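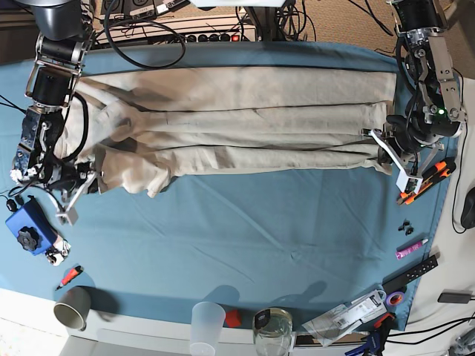 How-To > Clothes & Laundry

How to Fold a T-Shirt Into a Strip (and Then Into a Neat Little Packet)

Posted Thursday, July 6, 2023

I love this fold. I've tried the hanger way, the rolling way and the fast pinch-and-flip trick that looks so great when somebody else does it, and I keep coming back to the plain long strip. You lay the shirt flat, bring the sides in, and end up with one narrow length of cloth that you can fold down to whatever size your drawer wants. It works on old soft shirts, stiff new ones and the giant free ones from fun runs!

You need a T-shirt and a table. A tablecloth helps a lot, too. On bare, shiny tables my shirts slide around every time I pull a sleeve, and a cloth gives them something to grab. I like a color that stands out from the shirt. Beige on teal-blue is terrific for learning because the edge of the shirt is so easy to follow all the way around.

Step 1: Get it flat

Give the shirt one good shake by the shoulders and lay it down front side against the table. Smooth from the middle out toward the edges with flat hands. Pull the hem gently at both corners until it makes a straight line, then do the sleeves.

I turn mine sideways, with the collar to the left and the hem to the right. Most people put the collar at the top, and that's fine if you learned it that way, but try it sideways once. The long folds then run left to right in front of you and you don't have to lean across the table to reach the neck. 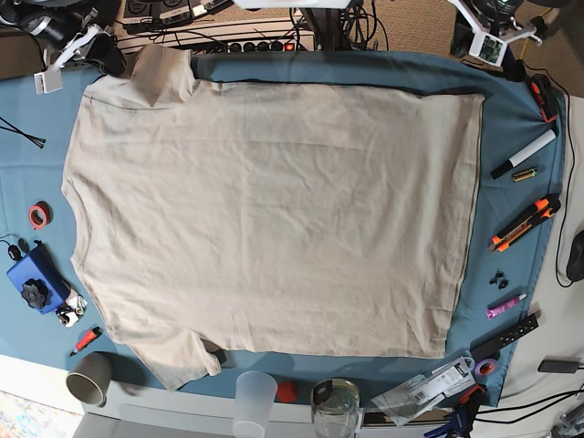 Walteck Neighborhood Center | Clothing Swap Team

A few soft wrinkles across the body are nothing to worry about. If you can see the whole shape of the shirt, with tablecloth showing along every edge, you're ready to fold. What does matter is a doubled-over bit at the hem or a sleeve tucked underneath, so run a hand along those before you go on. And if the tablecloth itself has wrinkled up at the corners, leave it alone (I used to iron mine, what a waste of an evening).

Step 2: Bring in the first side

Pick a line that runs from about the middle of one shoulder straight down to the hem. Fold that side in, sleeve and all. The sleeve will now be lying across the body, probably poking out past the other side. Fold it back on itself so it stays inside the strip.

Step 3: Bring in the second side

Same thing from the other shoulder. The two sides should overlap a little in the middle. For a drawer about as deep as your hand this width is usually right, and you can skip ahead to step 5.

Step 4: Go narrower if you want

For small drawers, shoe boxes and suitcases, fold the whole thing in half lengthwise one more time. Now you have a really slim strip, several layers thick. It will look rumpled! Long creases will show up along it, and one end may bunch while the other lies flat. Take hold of both ends and give a gentle pull, then press down along the length. Don't stretch the collar, though. If the collar end is the bunched one, open just that end, flatten it and fold it over again.

Step 5: Fold it down

Start at the hem. Fold it toward the collar, stopping short of the neckline by a couple of fingers, then fold again in halves or thirds until it fits your space. Press the packet with your palm and stand it on its folded edge. If it flops over, make the last fold a bit tighter. 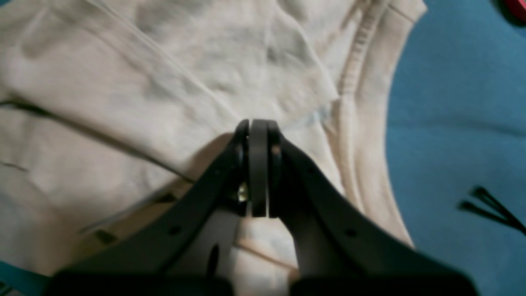

Rescuing a shirt from a heap is the part I get asked about most, and it has a really satisfying answer: look for a seam. A shirt that has come out of the dryer in a ball seems to have no top or bottom, and pulling at random just makes a new ball. In a pile of pale fabric a seam can be pretty faint, just a thin line running diagonally between soft folds, but once you spot one you can follow it. Pinch the cloth right there and slide along the line with your other hand. Sooner or later you'll get to a hem, a sleeve or the collar, and from there the rest of the shirt opens up with one shake.

A few extras

Long sleeves: fold each one in at the shoulder, then lay it straight down the body before step 3.

Kids' shirts: skip step 4. They're narrow enough already.

Our swap bins at the Hasotberg branch hold up to 400 shirts folded this way, all standing up so you can flip through them like records. Practice tables are set up in room 6 before each swap, and the next big one is in November. Bring the shirt that gives you the most trouble!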